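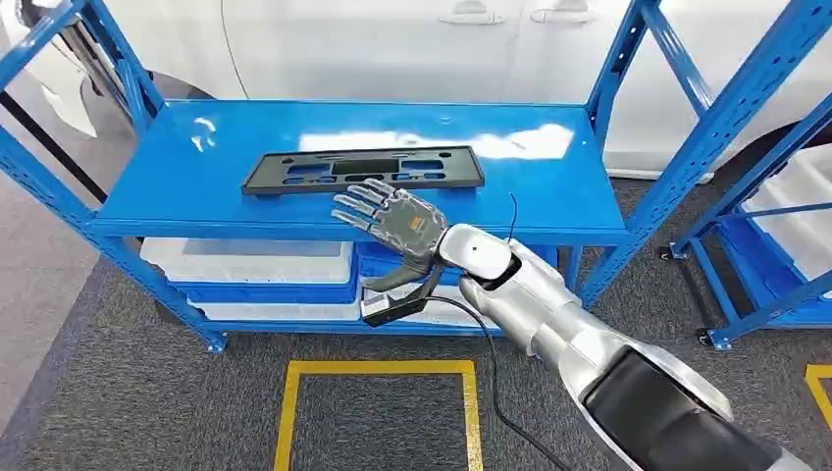 # Shelves, jam, and the great pantry clear-out

*October 13, 2018*

So I have finally done the pantry. I've been threatening to do it since August, when my sister-in-law Kelly came to stay and went in to find a teabag and came out ten minutes later holding a jar of something brown and asking me very gently what it was. (Tamarind. I think. We threw it out.)

If you've been reading this blog for a while you'll know I'm a buyer of ingredients more than a user of them. I see a recipe, I get excited, I buy the one odd thing it calls for, I make it once and then the odd thing moves to the back and has a birthday. Then another birthday. I had three bags of pearl barley in there and I don't even like barley that much!

I started by taking every single thing out and putting it on the kitchen floor, which was a mistake with the dog in the house. He's fine. He ate a stock cube with the foil on and looked very pleased with himself, and I called the vet and she said to watch him, so I watched him, and he slept for four hours while I sorted beans.

Here's where I ended up with the sorting, after a few false starts:

- **Stuff we eat every week.** Pasta, rice, canned tomatoes, oats, peanut butter. Goes at eye level, end of story.
- **Baking.** All of it together in one place, even the sprinkles. I used to keep the sprinkles with the cocoa mugs and I couldn't tell you why.
- **Jars with one spoonful left.** Eat it this week or let it go.
- **Jam.** Jam gets its own shelf, see below.

The jam is a whole situation. My neighbor Sheila Heywood has two plum trees and no freezer space, and every summer she turns up with grocery bags of plums hanging off both arms, and I can't say no to her. This year I made plum, plum and ginger, plum and vanilla, and one batch of plum that wouldn't set, so I'm calling it sauce and putting it on pork chops. It's good sauce! I do a very plain one most of the time, 700 grams of plums to 300 of sugar, squeeze of lemon, boil it until it wrinkles on a cold plate. It's less sweet than the store kind and you have to keep it in the fridge, and my husband says it tastes like his grandmother's, though he says that about most things with sugar in them.

I also decided to label everything this time. I bought some proper labels and a nice pen and did beautiful handwriting for the first dozen jars, and then my hand got tired and you can see exactly where. The lentils say LENTILS like a ransom note. I don't care, I can read it from the door.

One thing I'd do differently is measure first. I got a set of tall containers from Holroyd, the kitchen place next to the dry cleaner, and they're lovely and they do not fit under the second shelf. Not even close. So I had to move the second shelf up, which meant taking everything off it again, and then the cereal didn't fit on the top one, and now the cereal lives on the fridge. Kieran across the street has offered to come and put in an extra shelf down low for the potatoes and onions (and apparently you're supposed to keep those apart, did you all know that? Mine have been roommates for years).

We've been eating from the cleared-out pile all week, too. Barley soup on the first night, then barley soup again, then a chickpea curry that used up two cans and the last of the coconut milk. Last night was pancakes with three kinds of flour in them because I had an inch left in each bag. They were a bit chewy but the kids put plum sauce on them and asked for more.

I still have one bag of barley, so if you've got a barley recipe that isn't soup, please leave it in the comments. And Kelly, if you're reading, the teabags are on the left now, in the yellow tin.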